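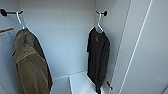
Two hooks, two hangers, one jacket and one T-shirt.

Most of the closets I have looked at in the past year have the same problem, and it is the rod. People buy a narrow closet, or move into a place that has one, and the first thing they do is put a rod across it. Then they push as many hangers onto the rod as will fit. Within a month they can't see what they own.

I think a narrow closet should have hooks, and only a few of them. I would stop at 4. In a really narrow one I would stop at 2.

The usual argument against this is capacity. A hook takes one hanger, maybe a couple if you are careless, and a rod takes a dozen. That is true. But the dozen on the rod are mostly things that get worn twice a year. The clothes you wear this week are a jacket, a couple of shirts and a pair of pants, and those are the ones that end up on the back of a chair when the rod is full.

Chibuzor Omoregie fits out small apartments in Jamstead and has been putting hooks in hall closets for longer than I have been writing about them. He told me the complaint he hears most is that hooks look unfinished. Clients ask when the rest is coming. He leaves it alone for a season and asks them again in September, and in his experience few of them still want the rod.
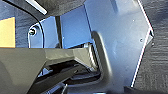 Where I disagree with him is on hangers. He is happy to hang a coat straight on the hook by its loop. I want a hanger every time, even a cheap plastic one. A hook pushes a point into the collar of a T-shirt, and a jacket hung by the loop pulls out of shape at the neck. The hanger also makes it quicker to move something to a bigger closet when the weather turns.

Placement matters more than the hook itself. Put them high, so that a long jacket clears the floor, and far enough apart that sleeves don't tangle. Dark clothes need some light on them. If the closet has no light of its own, paint the inside white before you spend money on anything else. I did this in my old place on Usman Street and could finally tell my black shirts from my navy ones.

There is a cost to all this - the winter coats and the good suit have to live somewhere else. Mine are in a wardrobe in the spare room, on a rod, packed tight, and I don't mind that at all. I open it perhaps twice a month. The closet by the door gets opened every morning, and I would like to reach in at 7 a.m. and take out a jacket without moving six other things first.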